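Budia Street Kitchen News
Posted 1/25/24 in Kitchen, Stores and Cooking

THE GREAT SPAGHETTI SHELF

Regular readers will know I have been going on about pasta since the summer, so I shall try to keep this one under control. But we have a spaghetti shelf! A proper one, bright yellow with a blue board, and I am far more pleased with it than a grown woman should be with a piece of furniture.

Some background for anyone who has joined us since the last issue. The stores cupboard at Arthorpe Hall has always been good at tins. Tins stack, tins sit still, tins have their names on the front. Rice is fine, flour is fine as long as you fold the top over. Spaghetti has been the problem child. It is long, it slides, and if you lay it in a pile the packet you want is invariably at the bottom, and pulling it out brings the whole lot down on your feet. We tried a bread crate, which was too short. We tried a flower bucket, which was excellent for looking at and hopeless for finding anything in, as all you could see was the tops. For a while we had it across the top of the tinned tomatoes, and I am sorry to anyone who was hit.

The yellow unit came out of the old children's corner at Tadlow, where it had been holding up picture books. It is low and solid, with a big rounded side panel that does a lovely job as a bookend. There are chips along the edges where the paint has gone and you can see the ply, and I know a few of you would like to fill and repaint it. Please do if you want to, but I'm fond of the chips. It has been knocked about by small people for years and it has plenty left in it.

What I like best is that you can stand the packets up side by side, spines out, the way you would with books. I hadn't realised how handsome spaghetti packets are until I saw them in a line. Everyone's idea of a pasta packet is apparently blue, but then you get a red one, a cream one with a gold badge, a yellow one with a window down the middle, and you begin to notice that the window is a very useful thing, as you can check for broken bits before you buy. We ended up with all sorts because we asked people to bring whichever spaghetti they have at home. It has turned into a small tour of the world's supermarkets, and I love it.
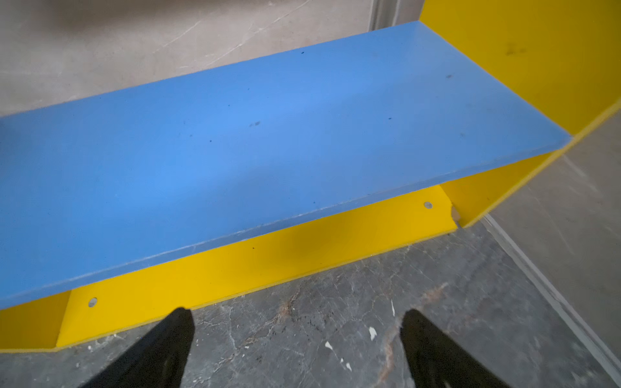
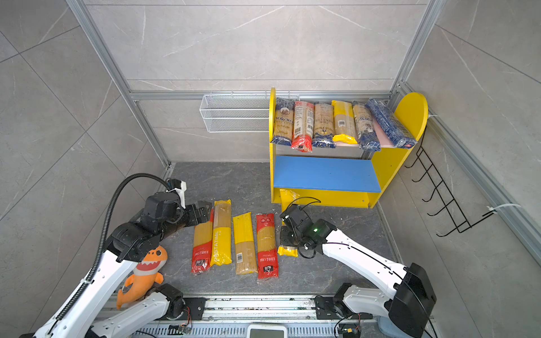
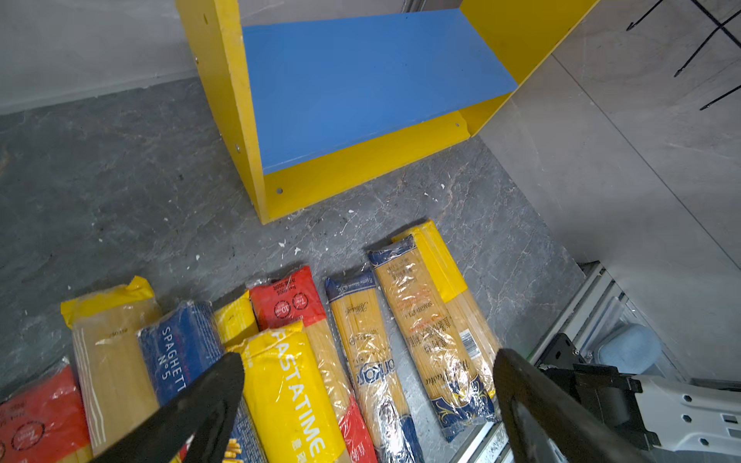 Bright yellow and bright blue: the spaghetti shelf.

Does it matter if the packets in the stores are all different brands?
Not for most of what we cook. Check the cooking time on each packet first, and if two of them differ by more than a couple of minutes, use separate pans or start the slower one earlier. For a cold pasta salad it is worth sticking to one brand, as the mixture of textures shows up more.

Now, how to use the shelf. I have been asked to write this down, so here we are.

Stand packets upright on the shelf with the name facing out. Start from the rounded end and work along, so the first one has something to lean on. If the row is short it will lean a bit and that's fine, but please don't wedge it with a jar, we did that with the lentils and you all remember the lentils.

Oldest dates go at the rounded end. When you take a packet, take it from there and shuffle the others up. When you bring one in, it goes at the open end. It takes a moment to get used to and then your hands do it for you.

Opened packets don't go on the shelf at all. They go in the tall jar by the kettle, with the cooking time cut off the packet and dropped in beside the pasta. Spaghetti only, please. Linguine looks near enough until you have a pan of both, and then you find out.

The space under the blue board is for overflow, laid flat. I would like to keep it for packets in good condition, and anything with a split end should go straight in the jar or straight in the pan.

A word on quantities, because the question comes up at every single supper. We cook one 500g packet for a table of five, and there is usually a spoonful left for whoever is scraping the pan. If you have hungry teenagers on your table, say so early and we'll put more on. It is much easier to do that at the start than when everyone is sitting down with a fork in their hand!

Salt the water before the pasta goes in. Give it a really good stir in the first minute, then again whenever you walk past. Save a mugful of the water before you drain it. I used to think saving the water was one of those things that people on the television did to look clever, and then Montserrat Manríquez made me taste two bowls of the same sauce, one with a splash of it and one without, and I have been a terrible bore on the subject ever since.

Montserrat has also given us her garlic and breadcrumb spaghetti for this issue. She makes it when the cupboard has very little in it, and it is the dish people ask for by name.

MONTSERRAT'S BREADCRUMB SPAGHETTI

For one table of five

500g spaghetti
8 tablespoons olive oil
3 fat cloves of garlic, sliced thinly
a pinch of dried chilli
3 big handfuls of breadcrumbs, from stale bread
a good bunch of parsley, chopped
lemon
salt and pepper

Warm half the oil in a wide frying pan and tip in the breadcrumbs with a pinch of salt. Keep them moving until they are properly golden, then get them out of the pan and on to a plate straight away. They carry on browning if you leave them sitting there, and they go from lovely to bitter while you are looking for a spoon.

Put the spaghetti on in plenty of salted water. Wipe out the frying pan, add the rest of the oil, and cook the garlic and chilli very gently. You want the garlic soft and just starting to colour at the edges.

Drain the pasta a minute before the packet tells you to, keeping back a mugful of water. Into the frying pan with it, along with a good splash of the water, and toss it all about over the heat until it looks glossy. Parsley, a squeeze of lemon, plenty of pepper. Breadcrumbs on at the very last moment, with extra in a bowl on the table.

(If you have anchovies, melt two or three in with the garlic. If you have someone at your table who says they hate anchovies, I'm not going to tell you what to do.)

The bread for the crumbs comes from Ní Chonaill the baker, who lets us have yesterday's loaves at closing time. Sourdough makes the crunchiest crumbs but the plain white tin loaf browns more evenly, and there is a lively disagreement in the kitchen over which is better. I'm for the sourdough. Crumbs freeze beautifully, so if you have a loaf going over at home, whizz it up and bring it in a bag with the date on.

STORES WANTED

We are well off for spaghetti for the time being, so please hold back on the long pasta and think about short. Penne, fusilli, shells, little soup pasta if you see it. Also tinned tomatoes, always, and olive oil if you can spare a bottle. Chickpeas are getting low. We do not need any more kidney beans, and whoever keeps bringing them is very kind.

Packets should be sealed and in date. You can leave them in the blue box inside the side door at Arthorpe Hall, or bring them along to supper on a Thursday.

NEXT ON THE LIST

The rice and grains shelf gets sorted next, and I would love some help with it. It's a nice job for a wet afternoon: everything out, wipe down, dates checked, everything back in an order that makes sense to more than one person. Tea is provided, and very possibly cake. I am hoping to have the whole stores cupboard done by May, in time for the long tables outside.

If you have a spare low shelf at home, even a scruffy one, do get in touch before you take it to the tip. Children's bookcases are just the right depth for packets, as we now know, and a bright colour is very welcome. I have my eye on something green for the lentils.

To join the stores rota, ring the hall and ask for extension 342, or put your name on the sheet by the hatch.

Filed under: stores cupboard, pasta, recipes, shelves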